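PRELWOOD, 2026-03-12

# Langlois adds a straight-sided cup to its everyday tableware

Langlois, the Prelwood tableware maker, is adding a short, wide cup to its Destby range. The cup goes on sale in July through the company's own shop and at independent kitchen stores.

The Destby range has been sold until now as plates, bowls and a serving dish. Customers have asked for a matching cup since the first plates came out, according to product manager Yae Nishimura.

"We get letters about it," Nishimura said. "People wanted something plain that would sit beside the bowl at breakfast and do for juice, milk or water. Most of them didn't want a handle."

The shape was drawn by Shigeru Takagi, who also designed the bowls. He worked through seven versions before settling on one with straight walls and a rounded lip. Earlier versions tapered toward the base and were dropped after home trials in 238 households, where people found them easier to knock over.

The first colour is a soft sky blue with a smooth matte surface and no pattern. Three more colours, still to be named, will bring the line to four by the end of the year.
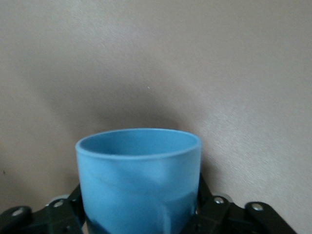
## Pricing and availability

The cup will be sold singly and in boxes of four. Prices will be posted with the July catalogue. Stores that already carry the Destby range can order from the same trade list, and new accounts can apply through the Prelwood office.

Langlois has 307 stockists. Those that placed an order for bowls in the past year will receive a sample cup with their next delivery, at no charge.

Replacement cups will be sold at the single price for as long as the range is in production. The company keeps the same policy for its plates and bowls.

## About Langlois

Langlois designs and sells tableware for daily use at home and in small cafés. Its office, colour studio and shop are in Prelwood.

## Media contact

Kagiso Modise, Communications, Langlois, Prelwood

Samples for review are available on request. Please include a delivery address and the name of your publication.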